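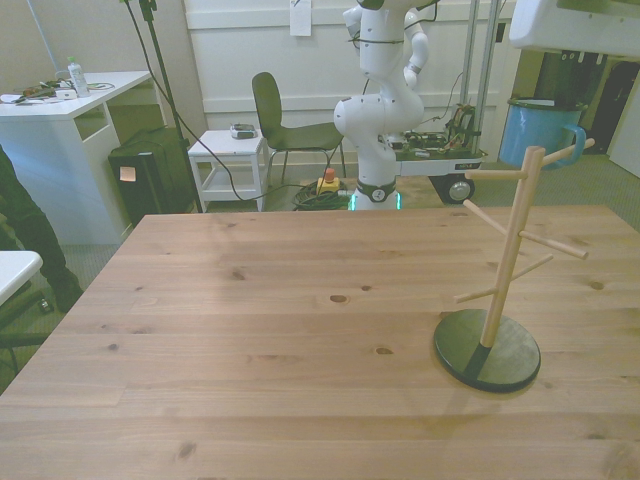
Sandside arm cell, equipment budget notes

Status: draft, Tue 26 May. Ask Magdolna Sipos before ordering anyhting.

Need before August:
spare e-stop box, 1
cable covers for the floor, 18 m
cable ties, bag of 400
second mug tree, wooden, six pegs, same as the one we've got. $30

On hold:
second cart. Flasa quote too high, waiting on Hanine
new table. Pine one's fine for now

Prices in Canadian dollars, tax not incl. Freight is seperate, $87 last time. Old quotes are in the Hồ folder.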